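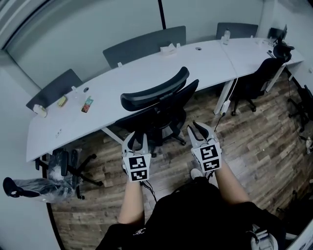

Both grippers up, tags facing back, before the first pass at the long desk.

March 2021, Loketti notebook, hand demos

Took over the grippers from Wichai after lunch. Target for the week is 100 usable demos of the bottle task: reach in, close on the bottle, move it a hand's width along the desk, let go, back off. We have five. I would like to say the other attempts were instructive.

Main problem is me. I move like a person who knows where the bottle is, and the arm will copy that faithfully and at speed. Algirdas wants a slow approach and a full stop before closing the fingers. Tried it. Feels like serving tea to a nervous duke, but the tracks come out much smoother.

Second problem is wrists. If I roll the left one too far in, the tags turn away and tracking drops out – the log then shows my hand teleporting into the wall. Elbows out, wrists flat, no flourishes.

Cable on the left gripper: keep it clear of the shoes. Stepped on it during take 104 and taught the policy to flinch.

Settings for whoever is next: start pose is arms forward, fingers open, hold for a slow breath, then go. Same pose to finish. Throw out anything where you talk with your hands (Wichai, this means you).

Old set from August has 456 takes, all recorded standing closer to the desk. Algirdas thinks we can mix them in. I think we'd get a robot with two opinions. Will train one with and one without and compare.

Still to do: charge everything, redo the left hand calibration, ask Uvico about a longer cable.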